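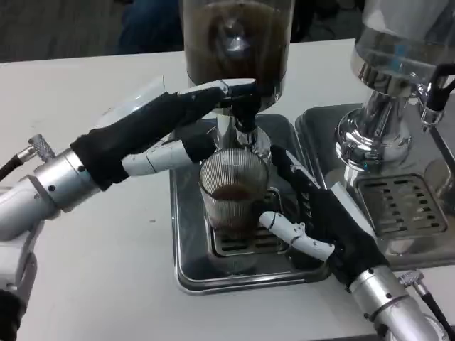

Brunton Bench Notes: Grinder and Brewing Station
Saturday, March 7, 2015

The coffee station is in the Brunton workroom. The station was moved to its present table in August and is used for grind and dose checks on Clullura house blends. Reference dose is 12 grams. Settings are logged after each session.

Table
White top, two coffee machines, one drinking glass. The top is wiped down before each test. Supply is a single outlet on a 7-foot cord.

Hopper
Clear cylinder, dark brown contents, reflective silver part inside near the middle. Fill level can be read from any side. Rated for 900 grams; we normally load less to limit staling.

Dispensing area
The glass stands below it, at the drip tray. Clear glass is preferred for dose checks, as volume can be compared by eye before weighing. Tray is emptied at the end of the day.

Flooring
Dark gray, carpet-like. Grounds are vacuumed, never swept.

Log sheets are filed under Flemance, sheet 67 onward.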